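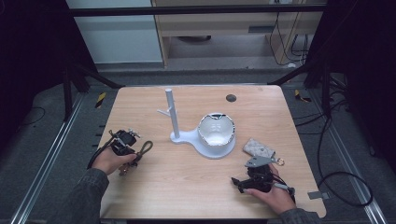

I've sold kitchen bits for eight years and the Nadoleo mug tree is still the thing I get the most email about, so it finally gets a proper page! It comes in four colors, and white is the one I'd pick - it goes with everything, even on a light wooden tabletop like this one. I like how the flat base widens out to one side into a round platform, so you get somewhere to park a sugar bowl or your spoon.

The peg on the side is short and angled. Most handles fit fine, but my big Zuletti soup mugs (the chunky ones) are a squeeze, so measure yours first if you're not sure. Wipe it down with a damp cloth and please don't put it in the dishwasher - I did that to my own and the finish went chalky.

Item no. 351. Price is $24, and shipping is $8 anywhere in the lower 48. If you're ordering the Rosenthal tea tray too, I'll put both in one box and you only pay shipping once. White and sage are in stock now, and the navy and the butter yellow should be back in February. Drop me a note if you want one held for you.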